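Skirkumside: The Complete Series — Collector's Box

Osness Home Video
Released 6 June 2022

All 18 episodes of the island police drama that taught a generation of viewers to distrust ferries. Skirkumside ran for a single season, was watched by fewer people than it deserved, and ended on a cliffhanger involving a lighthouse, a tax inspector and a sheep. You will have opinions about the sheep.

Until now the only way to see the show was the old broadcast version, with the picture cropped at the sides and the subtitles apparently done by someone leaving for lunch. This set uses new transfers made by Valik from the original camera negatives. The fog is now much sharper. So is the detective's wig, and we considered warning people.

What's in the box

Six discs in a rigid slipcase with a magnetic flap. The flap is stronger than it needs to be, so keep a thumb out of it.

A 106-page book with episode notes, location maps, and the shooting script for episode nine, including the wedding speech that was cut for time and, we suspect, for mercy.

The Wuyts soundtrack on its own disc. It is mostly cello. There is one track with an accordion, and fans of the show will know exactly what is about to happen when it starts.

A fold-out family tree of the harbor families. It contains spoilers on the back and, if you know how to read it, on the front.
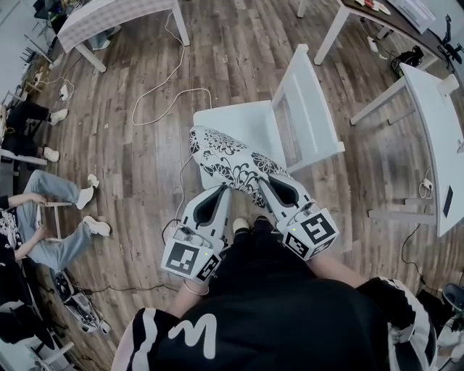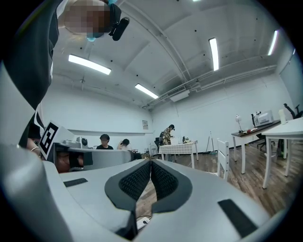 Does the set include the alternate ending?
The alternate ending is on disc six, under Extras, along with the version that aired. It runs about 200 seconds longer and settles the question of who was driving the van. It does not settle anything else.

Picture and sound

Full-height widescreen, as the show was shot. Original stereo sound on every episode, plus a new surround mix for people who want the wind to come from behind them. English subtitles are all new and were written by people who watched the episodes first. Dialogue in the island dialect is subtitled by default, and you can turn that off if you'd like the experience the first audience had.

Extras

Cast commentary on episodes one, nine and eighteen. The last of these goes quiet for a long stretch in the middle, and then everyone starts talking at once.

The unaired February pilot, with a different lead, a different boat and a much nicer sheriff.

A short film on building the harbor set, which was later used as a real harbor until people noticed.

Bloopers. There are fewer than you'd hope. It was a very serious production.

Ordering

The numbered edition is limited to 318 copies, each with a card showing the number. Numbers are assigned as orders are packed and can't be requested, swapped or argued for by email. Once these are gone we'll sell a plain edition with the same discs, no book and a normal flap.

Discs are region free. The box is slightly too tall for a standard shelf — we measured ours afterward. It lies flat very nicely.

Opened sets can be returned only if a disc is faulty. Disappointment with the finale is not a fault.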